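Stedville Key Tags: README

Hi, and thanks for downloading this. The folder holds my notes on labeling, sorting and generally keeping track of keys, plus the tag sheets I print from and a plain text log of what I tried. I started it because I had a drawer full of keys and could name the door for maybe half of them. If you're in the same boat, help yourself to anything in here.

Last updated November 20, 2021.

What's in the folder

tags.txt is the master list. One line per key, with the tag color, what I wrote on the tag, and where the key normally lives. There are 77 lines right now. Some of them say "unknown" and may say that forever.

colors.txt explains the color scheme, which I've changed more often than I'd like to admit. The current version has 5 colors. Lilac is for anything small: cash boxes, cabinets, little padlocks. Green is outdoors. White is doors inside the house. Yellow is for keys that belong to somebody else and need to go back to them. Red is spares, and spares only.

sheets is a subfolder with the printable inserts, in two sizes. The narrow one fits the Grevar tags I buy by the bag. The wide one fits the Rathnayake ones, which have a nicer window but a ring so stiff you'll want a butter knife to open it.

log.txt is the messy one. I write in it when I move things around or change my mind, so it contradicts itself in places. When it disagrees with tags.txt, go with tags.txt.

pictures has the two you'll find further down this page.

How I do a tagging session

I clear off a table and dump out whatever has piled up. Then I pick up one key at a time, tag it, write it in the list, and put it in the done bowl before I touch the next one. That sounds slow (it is slow!) but every time I've tried to line up a bunch of keys and do all the tags first and all the writing second, two of them end up swapped and I find out in December with cold fingers at the shed door.

I write on the insert before it goes in the tag. Pencil smears, gel pen smears worse, and the cheap ballpoint from the kitchen drawer has outlasted everything. Keep the words short. "Shed" beats "garden shed back left side" because the long version has to be written so tiny you can't read it anyway. I never put an address on a tag, and please don't do that either, in case you drop it on a sidewalk somewhere.

About backgrounds: small keys vanish on a busy pattern, and of course I own a lot of busy patterns. Gray ferns and orange flowers are what I've got, and I happen to love them, so the tag has to do the work of being seen. That's the main argument for lilac on the small keys. Nothing else in the print comes close to it, so my eye goes right there.
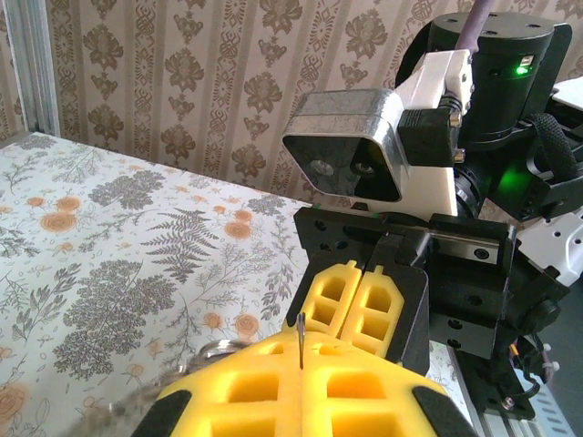
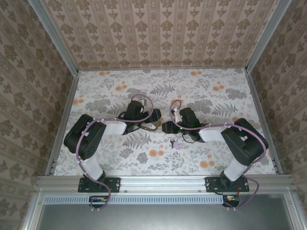 Lilac tag on the fern print, in the second one.

A reader wrote in after the last version to say that color is no help at all in her house, where two people in the family mix up half the shades, and that she gave up on it and went with shapes: round tags for indoors, square for outdoors, and a notch snipped in the corner for spares. She also said the notch can be felt in a coat pocket in the dark, which made me pretty jealous. I haven't switched over, but I've added an optional shape column to tags.txt so you can fill it in if that suits you better. Leave it blank if it doesn't. My own is blank all the way down except for the spares, which I've started notching.

Things I'd do differently

I'd buy one brand of tag and stick with it. Having two sizes means two print sheets, and I always have the wrong one loaded.

I'd also skip numbering. For a while every key had a number and no words, with the list kept separately, very secret agent. Then I lost the list for 10 days and every key in the house was a mystery again. The old numbers are still in log.txt, in brackets, in case I run across a tag I missed.

And I'd hang things up sooner. Mine sat in an Istora tin for ages, all tagged and tidy and completely tangled together. Cup hooks on a strip of scrap wood fixed that in an afternoon. Leave more room between hooks than you think you need, especially for the wide tags, which bump into each other and flip around backward.

Known problems

The wide sheet prints a hair too big on some printers. Set the scale to 97 percent or trim the long edge.

The cabinet key appears twice in tags.txt, once as "cabinet" and once as "hall cabinet." I think they're the same key. I haven't found both at the same time to check.

Two reds have no matching original. A spare of what, I couldn't tell you.

Using this

Copy it, change it, throw out my colors and pick your own. If you fix the wide sheet, send it over and I'll swap it in.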